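The **Berkance** is a hand-held parallel gripper tool used to record manipulation work for training robot arms. It was developed by the Drustik workshop as a light, printable alternative to wrist-mounted grippers, and is normally used in pairs, one in each hand. A camera mounted on each tool records the fingers and whatever lies in front of them. This article deals mainly with how a pair is set up, checked during use and repaired.

## Construction

The tool consists of a black plastic body, two linkage arms and two fingers that close towards each other. The arms turn on round metal pivot screws. Each finger carries a replaceable soft pad on its inner face, supplied in blue. The operator opens and closes the jaw with a trigger in the handle, and a return spring opens it again when the trigger is let go.

One tool with its camera has a mass of 355 grams. There is no motor. The opening of the jaw is read by a small sensor at the base of the left arm, and the reading is stored next to the video so that a powered gripper of the same shape can later repeat the movement.

## Setting up

### Camera and jaw

The camera is fitted first, as its bracket covers two of the body screws. It uses a wide-angle lens, and both fingertips must stay in view through the whole travel of the jaw. The bracket has a slot which allows the camera to be tilted before it is clamped. A camera tilted too far forward loses the lower arms, and one tilted too far back loses the far side of the work surface.

With the camera clamped, the jaw is closed on a steel gauge 9 millimetres thick and the sensor reading is noted. It is then closed with nothing between the pads, and the second reading is set as zero. The two readings are kept in the settings file for that tool. Left and right tools have separate files, and swapping them is a common cause of recordings in which the jaw seems never to close.

### Trial grasps

A new or repaired pair is tried on ordinary household objects before any recording is kept. Thin and smooth items are preferred, as they show up uneven pads sooner than large ones do. Kitchen tables are often used. 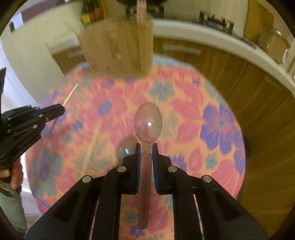

**Why is a plastic spoon used as a test object?**

Its handle is narrow, light and slippery, so pads that don't meet squarely will let it turn or slide. A heavier object with flat sides can be held well enough by a badly adjusted jaw.

The usual trial is to grip the spoon by the handle, raise it clear of the table and hold it upright for 30 seconds. If the bowl drifts to one side, the pads are out of line and the finger on that side is loosened and reset. The trial is repeated with the other tool. Patterned tablecloths are suitable and may help the tracking software, which follows fixed points on the surface; plain, shiny surfaces give it little to follow.

## Checks during use

Berkance tools are checked at the start of each session and again whenever the camera has been knocked. The pads are wiped with a damp cloth and dried. Dust and flour make them slide, and oil from food can harden the surface for good. Solvents are not used.

The pivot screws are turned by hand with the short key and should stop as soon as resistance is felt. An overtightened pivot makes the jaw close in small jumps, which appear as steps in the sensor record. A loose one lets the fingertips cross slightly. Thread lock is applied only to the body screws.

Long, thin sticks are the second common test piece. They are picked up from a flat surface at several angles, and the jaw is opened fully between attempts so that the spring is tested too.
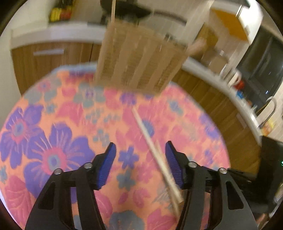

**How often do the finger pads need replacing?**

Drustik gives a limit of 4,000 closing cycles for a set, counted from the sensor record. Pads with torn or flattened ribs are replaced earlier, and both pads on a tool are changed together.

## Repair

Most repairs concern the pads, the return spring or the linkage arms. The pads slide off towards the fingertip once a small clip has been pressed in. New pads must be seated with the ribs facing each other, after which the zero reading is taken again.

A weak spring shows as a jaw that opens slowly or stops short of its full width. It can be reached by taking off the rear cover. The spring is held under slight tension and is best removed with the jaw fully open.

Cracked arms are not glued. The drawings are public, and replacements can be printed on most desktop machines, although the pivot holes usually need to be reamed to size. Early arms, known as the Jurčo pattern, had solid sides and tended to split near the upper pivot. The later Bonditz pattern has cut-outs along the arm and a thicker wall at the holes. The two patterns cannot be mixed on one tool, as their pivots are spaced differently.

## See also

- Parallel gripper
- Camera calibration
- Learning from demonstration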